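Notes on Hanging a Small Print Show

Monday, February 8, 2021

The Gatholm reopens its side gallery next month with a show of screen prints and lithographs, and I have been working out the layout at home. The building is closed to everyone except staff until the week of installation, so I get one walk-through and two days with the walls. Most of the decisions have to be made on paper first.

The checklist has 40 prints. They come from three sources. The largest group is the Stunetti portfolio, which the museum has owned for years and has never shown complete. The second is a set of proofs on loan from the Yang collection. The rest are single sheets from storage, most of them in frames that will have to be replaced.

The side gallery has 126 linear feet of usable wall once you subtract the two doorways, the fire pull and the thermostat. That sounds like plenty. The framed Stunetti sheets are 26 inches wide, and with a gap of 6 inches between frames they use up a lot of it. A single row does not work for the whole checklist. I drew it that way first because a single row is easier to read, and ran out of wall with eleven prints left over.

The current plan is a single row on the long north wall and a double row on the other three. The double row is centered on the same line as the single row, 58 inches from the floor to the middle. Some places use 60. The Gatholm has always used 58, and the old screw holes under the paint agree.

Light is the other limit. Several of the Yang proofs use a fluorescent pink ink, and fluorescent inks fade faster than almost anything else you can put on paper. The loan agreement says five foot-candles maximum and a total run of twelve weeks. The Stunetti sheets could take more, but the eye adjusts to the brightest thing in the room, so a proof at five foot-candles beside a sheet at ten will look dirty. Everything goes to five. The walls will be a mid gray to keep the contrast down.

I have been checking the spacing with a scale model in foam board, one inch to the foot. The prints are inkjet copies trimmed with a knife and stuck on with removable putty. The model takes up most of my desk.
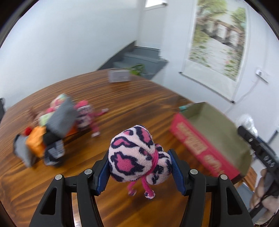

Fistari wrote back after reading my draft plan and disagreed about the double row. The objection was that stacking prints makes the upper ones hard to see for anyone in a wheelchair, and that the glare from the track lights lands right where the top row would hang. The suggestion was to cut the checklist to thirty-two and rotate the remaining sheets in at the halfway point.

I think the glare part is correct. The tracks are closer to the wall than they should be, and at that distance the usual thirty-degree aiming angle is not possible for anything hung above 70 inches. I could ask for acrylic with an anti-reflective coating, but it costs over three times as much as the plain kind and the frame order has already gone in.

Rotation is harder. It means a second installation day, and it breaks up the Stunetti portfolio, which was the reason for the show. One way around this is to keep the portfolio up for the full run and rotate only the Yang proofs. Each proof would then get six weeks of light in place of twelve, and the lender would probably like that.

I have redrawn the east wall both ways. The version with rotation leaves a gap near the second doorway that is too wide to ignore and too narrow for a bench. The intro text might fit there, though people will come in from the other side. I am moving the putty squares around again tonight and will send the revised elevations on Wednesday.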